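Court thread. A former warehouse manager at Triltell pleaded guilty this morning to stealing from the firm over 3 years.

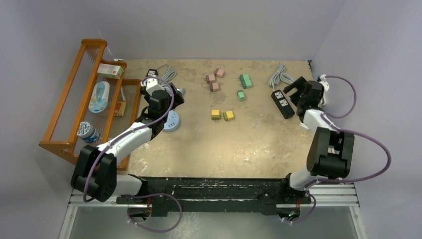
PUKOTOW, April 8, 2021

Liam Mac Suibhne admitted 2 counts of theft. The court heard he took some 1,770 items of stock and sold them through a friend's account.

Prosecutor Tsutomu Noguchi said the thefts came out when a buyer called Triltell about a missing warranty card.

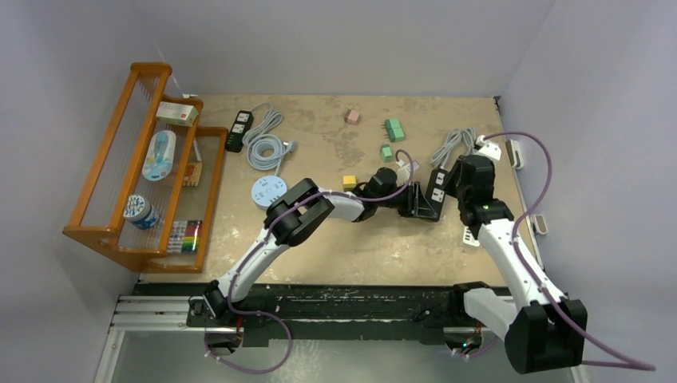

Two arms at the table, power strip at left gripper.

Sentencing is set for August. He was released on bail and must stay away from the warehouse.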